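Home → Guides → Disassembly cells → Clearance rules for robot work inside an open computer chassis

Clearance Rules for Robot Work Inside an Open Computer Chassis

Written by Lempi Valtonen. Revised in October after the Vekent review.

Scope

This guide covers desktop towers laid on their side and opened for work on the main board. It applies to single-arm and two-arm cells. Rack servers and laptops are covered in separate guides. Read the cell's own risk assessment first. Where it is stricter than this page, the risk assessment applies.

Before you start

You need:

A discharged chassis, unplugged from the wall for at least 60 seconds with the power button held in for the last ten.
A fixture or platform that does not move when pushed by hand.
A grounding lead from the bare metal of the chassis to the cell ground point.
The tool offset sheet for the gripper that is mounted now. Do not use the sheet from the last job.

Step 1. Set the chassis reference

Touch off on bare sheet metal at three points that are as far apart as the case allows. Painted surfaces and plastic trim give poor repeat readings. Record the three values in the job log. If any value differs from the stored model by more than 2 mm, stop and measure the case again. Two cases of the same model can differ, mostly where the side panel has been forced at some point.

Step 2. Define the no-go volumes

Draw a box in the controller around each of the following:

Drive cage, including any bracket that hangs below its lower face.
Memory slots, with the latches in the open position. An open latch stands higher than a closed one.
Heatsinks and upright capacitors.
Any cable that crosses open space. Draw the box around the slack.

The Rahimi controller accepts nested boxes and the Clirkora does not. On a Clirkora, merge the small boxes into one and accept the lost reach.

Step 3. Set the heights

Use the board surface as zero. Travel moves run at 460 mm. Approach moves start at 60 mm, straight down, with no wrist rotation below that height. If the socket is open, the fingers stay closed until they are clear of the retention frame on all sides.

Step 4. Set the speed and force limits

Limit approach speed to 10 mm per second. Set the force stop to the lowest value that does not trip in free air, then run the path dry. A trip in free air usually means the tool weight is wrong. Correct the weight and leave the limit alone.

Step 5. Check the view at the wrist

A fixed camera does not show the gap between the fingers and the socket frame when the tool is directly over it. Use the wrist view for the last part of the approach and the fixed view for cables and the upper arm. Check both before each descent. The operator who checks the views signs the log.

Step 6. Record the result

Log the job number, the tool number and every stop, including the ones you cleared at once. Job 513 on the Usance cell had no stops logged, and the path could not be audited afterward.

Working positions over the board

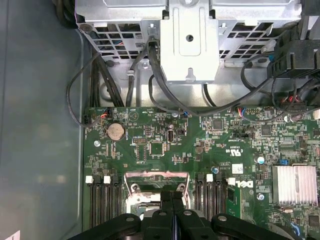
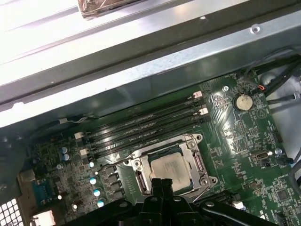
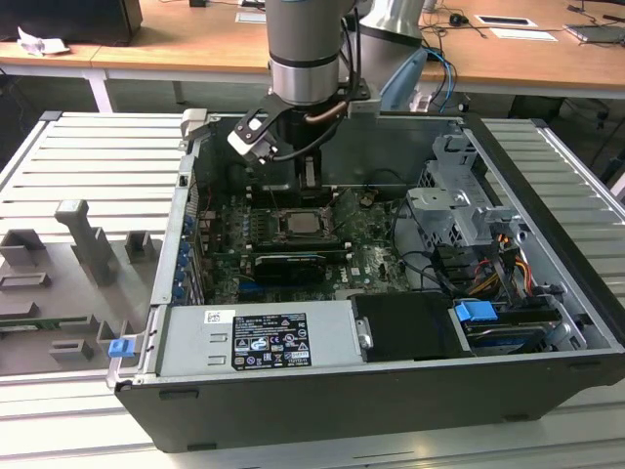 Comments

Dehua Kong: Step 2 should give a rule for cables that have to be moved partway through a job. We had this on job 545. The box was drawn before a power lead was pulled aside, and afterward it protected empty space while the lead itself lay outside it. We now redraw the cable boxes after every step that touches a connector, and the controller will not release the next move until the new time stamp is in the log. It adds over a minute per job. I would also put the grounding lead on the list of cables, as it is often clipped on last and left out of the model.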